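The road out of Cutton climbs for 13 miles and has one gas station, which sells bait, propane and a surprisingly good egg sandwich. I mention the sandwich first in case the rest of this makes it sound as if I only ate things with foam on them.

I was on my way to Vutudberg for the open day at the Brestodis, the old lake hotel that has been shut for two winters and came back in July with a new spa wing, a new restaurant and new prices. The invitation promised "a day of unhurried discovery." It also promised a schedule, broken into half-hour slots, with a note asking guests to be prompt.

Vutudberg is a village of one street and a landing. The lake does most of the work. It is long, narrow and very cold, with pines down to the water on the far side and on the near side a row of summer cottages whose owners have all, at some point, bought the same green canoe. The Brestodis sits above them on its own lawn, looking like a courthouse that married money.

Check-in for the open day was at the porch. I was handed a cloth bag containing a map, a bottle of water, a robe voucher and a smooth gray stone. The stone came with no instructions. I carried it all day and it is on my desk now.

Our group was led by Fitriani Nugroho, the general manager, who walks quickly and talks over her shoulder. She began in the lobby, where the old moose head has been taken down and the outline of the moose is still faintly there on the paneling. A man behind me asked where the moose had gone. "Storage," she said, in the tone people use for relatives.

The lobby is handsome. They have kept the stone fireplace and the big windows and gotten rid of the carpet, which regulars will remember as having a pattern of ducks, or possibly anchors. The chairs are low and deep. I sat in one to test it and needed a hand from a stranger to rejoin the tour.

Upstairs we saw three rooms. The cheapest looks over the kitchen roof and is the one I would book, partly for the price and partly for the bathtub, which stands by the window as though waiting for a bus. The middle one has a balcony and half a view of the lake (the other half belongs to a chimney). The top suite has two balconies, a writing desk, a telescope, and a pillow menu with 8 entries on it, one of them buckwheat. A woman in our group read the whole menu aloud to her husband. He said he would have the pillow.

Then the spa, which is what most people had come for. It has its own building, down a covered walk from the main house, and you take off your shoes at the door. There is a steam room, a dry sauna, a plunge pool fed from the lake, and a long quiet room with daybeds facing the trees. The robe vouchers were good here. The robes are thick, heavy and cut for somebody six foot four, so for the next hour we all shuffled after Nugroho like a line of minor bishops.

I did the sauna, and then I did the plunge pool. I will only say that the noise I made was heard in the quiet room, and that I got some looks when I went in there afterward. Once my feet came back I did feel wonderful, and I was annoyed about it. I had been planning to be funny about the plunge pool.

The treatments are the sort you'd expect, with longer names. I had the 60-minute back massage, discounted for the day, from a therapist who asked what I did for a living, pressed one thumb into my shoulder and said, "Yes, I see." A peat wrap was also on offer. Two of our number went in for it and rejoined us at lunch looking rested and slightly smoked.

Lunch was at the restaurant, Saragih, in what used to be the billiard room. The chef, Zinash Feyisa, has a short menu and opinions about salt. We had cold cucumber soup, lake trout with brown butter and a plum tart that made our table go silent. The trout was the best thing I ate all summer. The soup came in a very small glass, and my neighbor, thinking it was a drink, raised it to the company and knocked it back. After a moment so did everyone else. Feyisa watched this from the kitchen door and seemed to take it well.

I'd quarrel with the bread, which was warm and excellent and is charged as an extra. At a hotel where a lake-view room starts where this one starts, I would like to be given a roll.

After lunch the schedule said "Free Contemplation," and I went down to the landing to do some. The hotel keeps rowboats there, free to guests, and a little electric launch that goes up to the head of the lake and back twice in an afternoon. I took the launch. The pilot was a teenager with excellent posture who gave the commentary as if under oath. The lake, he told us, is 200 feet deep off the point. Someone asked what was down there. He thought about it and said, "Mostly lake."

From the water you see how well the place is put together. The new spa wing is tucked behind the trees and the old building still has the hill to itself, with its long porch and its flag. I had been prepared to miss the shabby version, where we once stayed for a cousin's wedding and the shower came through the ceiling into the bar. I do miss it a little. The bar had character then, and also buckets.

The day wound up on the porch at five with iced tea and a question session. People wanted to know about dogs (yes, on the ground floor, with a fee), children in the spa (mornings only), whether the road gets plowed (yes, but by the county, so draw your own conclusions), and whether the moose was coming back. Nugroho said it was under review. There was applause, and I don't think she had expected any.

Would I go back? For two nights, in the fall, in the room over the kitchen, yes. I'd row badly in the mornings, get boiled and frozen in the afternoons, and pay for the bread like everybody else. I would bring my own robe.
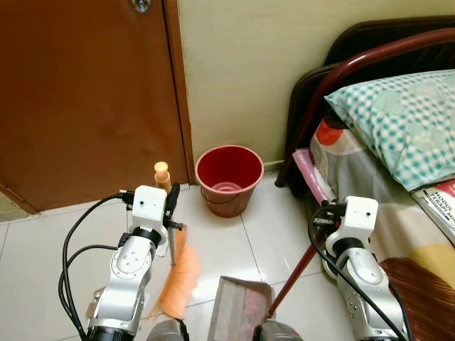

Issue 8 | Page 60

If you go: Vutudberg is reached by the lake road from Cutton, and there is no bus after six. Parking at the Brestodis is on the upper lot, with a steep path down to the porch, so pack accordingly. Saragih takes outside diners for lunch and dinner but fills up early on summer evenings. Spa day passes include the sauna, steam room and plunge pool, with massages booked separately. Stones are free while they last.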